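The Second Life of a Cereal Box
Recycled boxboard is a mature product with a hard limit, and mills are learning to work closer to it

By Keerthana Bangera
2025-02-03

The gray layer inside a folding carton is the oldest recycled material most households handle. Tear the flap of a cereal or cracker box and the structure is plain enough: a thin white printed face, a thick gray or tan core, and sometimes a second light layer on the back. Mills call the sheet coated recycled board. The core is made of old newspapers, mailers, office waste and other cartons, pulped, screened and laid down in plies while still wet.

The process has changed less than the equipment that runs it. Bales are dropped into a pulper, a steel tub with a rotor at the bottom, and broken up in warm water. Staples and wire sink. Plastic film, window patches and tape float or wind themselves into a rope that is pulled out of the tub and cut away. What remains is a slurry that is mostly water, and it passes through a series of screens and cleaners before it reaches the board machine.

At the Irari mill, the screening line takes up more floor than the pulpers do. Lakshmi Joseph, the process engineer responsible for it, describes her job as the removal of glue. Hot-melt adhesive softens in the pulper, breaks into small particles and passes through slots that would stop a grain of sand. Further down the line it gathers again on felts and dryer cans, where it leaves holes and spots in the sheet. The trade term is stickies.

"A staple is easy," Joseph says. "It's heavy and it keeps its shape. Adhesive has almost the same density as the fiber, and it changes size between one machine and the next."

Irari replaced its fine screens two years ago with slotted baskets from Drukier, a supplier that had worked mainly in tissue. Breaks on the board machine fell by 29 percent in the first year. Fiber loss went up slightly, because a tighter slot rejects good material along with bad, and part of the saving on downtime was given back in purchased bales.

The fiber itself is the harder problem. Each pass through a mill shortens it and stiffens its surface. A stiff fiber bonds poorly with its neighbors, and board made from such fibers cracks along the score lines when it is folded. Refining, in which the pulp is worked between grooved plates, brings back some bonding but shortens the fibers further and slows drainage on the wire. A mill can run the machine slower, add starch, or blend in long fiber from virgin pulp or old corrugated boxes. All three cost money.

Jayanthi Acharya buys board for Chacko, a converter that prints, cuts and glues cartons for dry food. Her specifications list stiffness, caliper and moisture, and each can be traded against the others. A carton has to stand square on a filling line, accept a bag, close, and then survive a pallet. After that the demands drop off sharply.

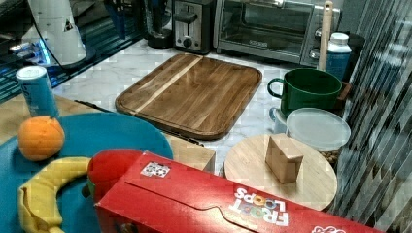 A cereal carton on a kitchen counter. The curved tab line on the front flap is cut when the box is made.

Die-cut details such as tabs and slots are where weak board shows first, Acharya says. A closure is folded by hand, often at a slight angle, and the stress collects at the ends of the cut. Chacko tests closures by opening and shutting them 50 times in a conditioned room, then looking at the cut ends under a lens. Her complaint about recycled board is that it varies. One reel will pass easily and the next will tear early, with the same numbers on the certificate.

Sorting would help with that. Most cartons reach the mill in mixed paper, the lowest common grade, where they are baled with whatever else was in the bin. Kyung-tae Noh runs trials for Nivurik, which builds optical sorters that separate boxboard from newsprint by its reflectance in the near infrared. The machines work well on flat, dry material. They do less well on wet loads, and a carton with another box crushed inside it is read as one object.

Usha Warrier, who manages the Irari site, has agreed to take sorted bales on trial, with deliveries that began in January. She will pay a premium only if the ash content stays steady from load to load. Coating clay from the printed face ends up in the pulp as ash, and a swing in either direction upsets the chemistry at the wet end – retention first, then drainage, then sheet weight.

The early bales have been cleaner than mixed paper and nearly as variable. Joseph has asked for moisture readings from the sorting plant so she can match them against her own.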